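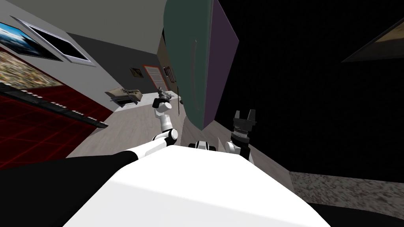 Search this site Enter keywords

Home Diary Reading list Contact

9th August

What a day! The second lot of surveys came back from Drurach this morning and I got so caught up in them that my porridge set like concrete. We sent out 777 and got 699 back, so I did a small dance in the hallway (Afiq Lumbantobing saw, and joined in).

The whole study is about gratitude and sleep. People write down one thing they were glad of before bed, every night for a fortnight, and then they rate how the next day felt. I've been fretting for months that it would all come out as mush, but there's a pattern in there already! The ones who wrote about a person seem to rate the next day higher than the ones who wrote about a thing they'd bought or eaten. It's early, and Aldana Cabral keeps reminding me that happy people may simply have more people to write about. She's right, and I love that she's right, it gives us a whole new question for the September round.

Read diary slips until my eyes went funny. One woman in Ilell wrote "my neighbour's dog, again" eleven nights running. A bloke from Guthrie wrote only "rain", and on the last night "more rain, good". I could read these forever.

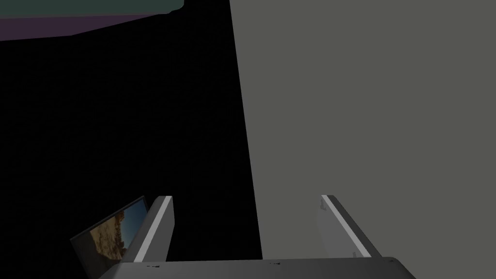

Does writing down good things cheer people up for long? For most people the lift is small and it tends to fade once the writing becomes a chore, so a couple of nights a week may suit them better than every night.

I've put that on the front of the new info sheet, after Aldana crossed out my three paragraphs of waffle. Much better.

Still to enter: 114 slips from the Koreck group, whose handwriting is shocking. Afiq has offered to read them aloud while I type. We'll start after breakfast and I've bought the good biscuits.

My own slip for tonight: Afiq dancing in the hallway in his socks. Favourite colour of sock, too, bright orange. Lights out at ten.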